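Household Reference > Kitchen > Storage > Drawer box

Drawer box

A drawer box is the open-topped part of a drawer that holds the contents. It has two sides, a back, a bottom and usually a front, to which a separate decorative face may be fixed. In kitchens it is used for cutlery, linens, small tools and packaged dry food.

Construction

Most boxes are made of solid wood, plywood, particleboard or metal. Corners are dovetailed, doweled, or glued and stapled. The bottom panel sits in a groove cut near the lower edge of the sides, or is fastened directly to them. Maker Witley lists 29 box sizes, and its Collalari line has 79, including narrow boxes for spice jars.

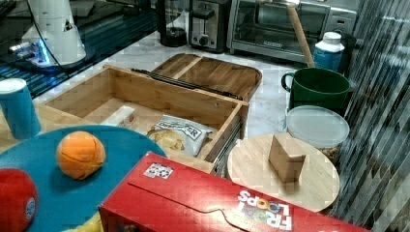

Open drawer box with metal slide rails, holding a bag of chips and a small white box. A wooden serving tray leans behind it.

Slides

The box travels on a pair of slides, also called runners. Side-mounted slides are screwed to the outer sides of the box and to the cabinet walls. Undermount slides are hidden beneath it. Older furniture often has plain wooden runners, which can be rubbed with wax if they stick. Many slides have a release lever, so that the box can be lifted out for cleaning or repair.

Use for food

Bags of chips and other snacks store well in a deep box. Opened bags should be folded over and clipped. Crumbs collect in the corners and along the slides and are best removed with a dry brush. Tall cereal boxes may have to be laid flat. Liners of cork, felt or rubber protect the bottom panel.

Related articles
Bread box
Cutlery tray
Cutting board
Serving tray
Shelf liner

Last revised 06/05/2019 | Contact | Back to top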